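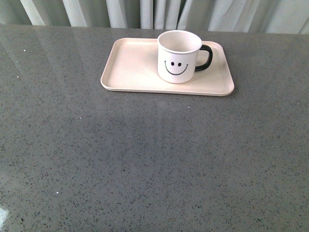
Why can't you just tell the robot to pick up the mug? A reader called Cluranton sent us that, and it is a fair thing to ask. You could say those words to a friend and the job would be done.

A robot's software needs more than the words. It has to split the job into smaller ones, and each small job is handled by its own part of the program.

Reading time: 3 minutes
Filed under: How Machines Work > Software

The first part is called perception. A camera picture reaches the computer as a huge grid of numbers, and each number says how bright or what color one tiny dot is. Perception software looks for patterns in the grid. A mug has edges, a round opening at the top and a handle. Some programs learn these patterns from pictures. A beginner program named Clivel learned mugs from 2000 of them, and in 400 of those the handle was hidden.

Shiny surfaces make this harder. A bright reflection on a counter can look like an object, and the software has to learn to ignore it.

The second part is planning. The planner picks where the gripper should go and draws a path through the air to get there. It may test over 200 paths and throw most of them away — too close to the counter, or too far for the arm to bend.
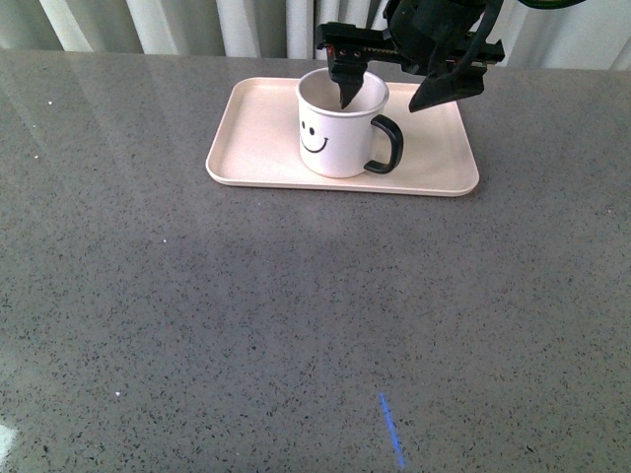 How does a robot know where to put its fingers on a mug? The planner looks at the mug's shape and scores different spots. With two fingers, one good choice is to put one inside the rim and one outside, then squeeze the wall between them.

The third part is control. It turns the path into small commands for the motors, then checks the joints again and again while the arm moves. If a joint is a little behind, control gives it a bit more push.

All three parts have to share their information. If perception says the mug is farther left than it really is, the planner will aim at the wrong place and control will carefully steer the gripper there — a neat move to the wrong spot.

Words to know
Perception: working out what the camera sees
Planning: choosing how to move
Control: making the motors follow the plan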